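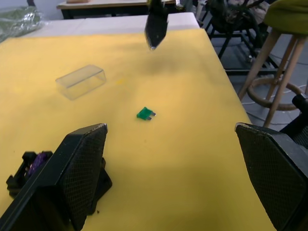
Name change on driving licence, going round in circles

Esi_Ansah
I married in December and my licence renewal has bounced twice. They want the certificate, but it's in my middle name. Anyone been through this?

Zuweira M
Yes! Send a deed poll with it – mine took 20 days.

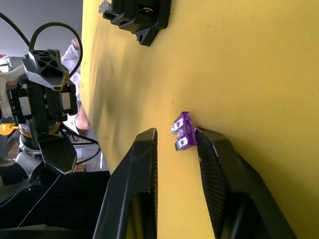 delali.kyei
A deed poll is overkill and I wouldn't pay for one. Ring them first and ask what they'll accept. Keep your papers together too (mine live in the glovebox with the spare blade fuses, little purple one included, and I still lost a form).

Zuweira M
I rang for 40 minutes and got nowhere, so I disagree.
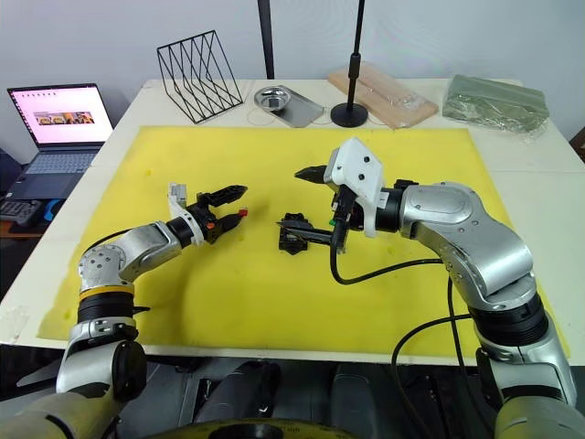

Esi_Ansah
Anyway, I'll ring tomorrow and do the deed poll if they say no again.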